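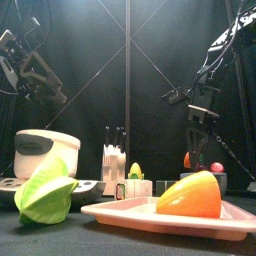 Two arms, one table and a lot of plastic veg

Raghda Zein has been hiring out two-armed practice benches from a unit in Bendbridge for 4 years, and she still talks about them the way other people talk about their allotments. The Stinard kit comes with the arms, the dark cloth and backdrop, and a crate of toy food that she chooses herself.

"People do laugh at the lettuce," she says, pouring us both more tea, "but it's a wonderful thing to learn on, all those folds! A mango is smooth and shiny and quite a different job, and the corn is different again."

Her customers are mostly colleges and small workshops, 17 of them at the moment, and a month's hire costs £3,000 with setting up included. Is that dear? She thinks about it for a good while. "It's a lot for a small place, I know it is. But I'd sooner come out and spend the day with you than post you a box and a leaflet."

Tarek Khalaf, who hired one for his evening class in Wollside, was glad of the visit, though he found the manual heavy going (49 pages, and the part on the grippers comes near the end). "I rang Raghda about it twice," he says, "and she was lovely both times."

A shorter manual is promised for January.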